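Wine Night Things: Racks, Boards and Bottles
Gallery 17, March

I do love a table with wine on it, and I love the stuff that goes with wine almost as much! This gallery is all about copper wire, warm wood and dark glass, three things that look good together no matter how you set them out. Brown paper makes a great backdrop for them, too (the copper really glows on it). Click through slowly, there are 39 more in the Villoseo album once you're done here.

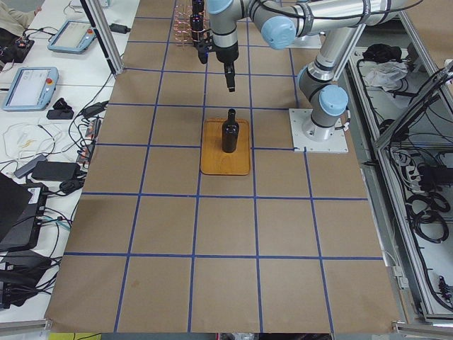

Dark bottle, honey-colored wood, looped copper wire rack. 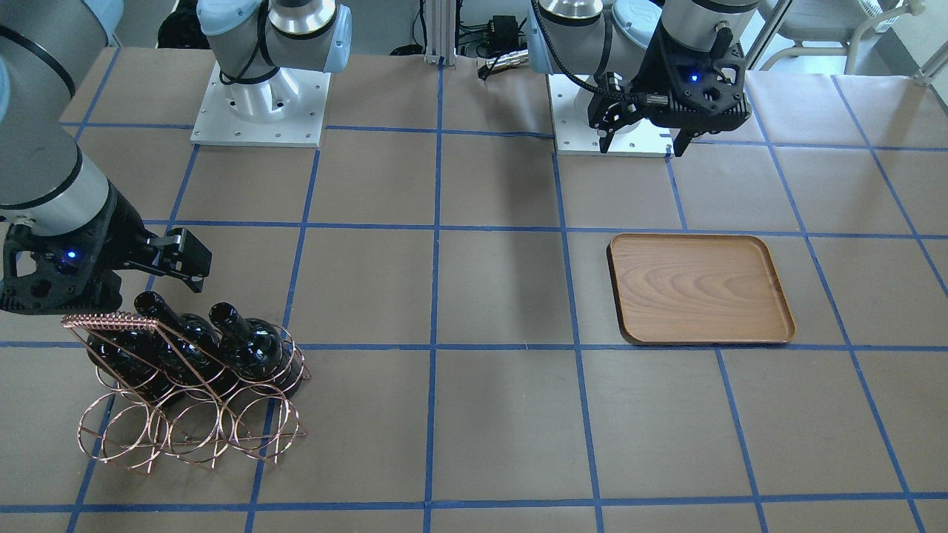

Same copper, and three bottles lying at a slant in the loops. I could look at that wirework all day, it's like handwriting! The wood has rounded corners and a wavy grain, and I'd happily put a wedge of hard cheese and some walnuts on it.

Ochoa writes that a wire rack belongs well away from the stove, and that bottles with real corks ought to lie down if they're staying more than a few weeks. Screw caps can stand wherever they like. "I kept mine on top of the fridge in Clelden for two summers," the note goes on, "and every one of them tasted like stewed plums."

Point taken! Mine have moved to the bottom shelf of the pantry, next to the potatoes, where it stays dark and pretty cool even in August. I've also started oiling my boards more often, a thin coat of mineral oil at bedtime and a wipe with an old T-shirt in the morning. The color that comes up is gorgeous.

Next gallery: corkscrews, including the one with the bent handle from the Cetier flea market.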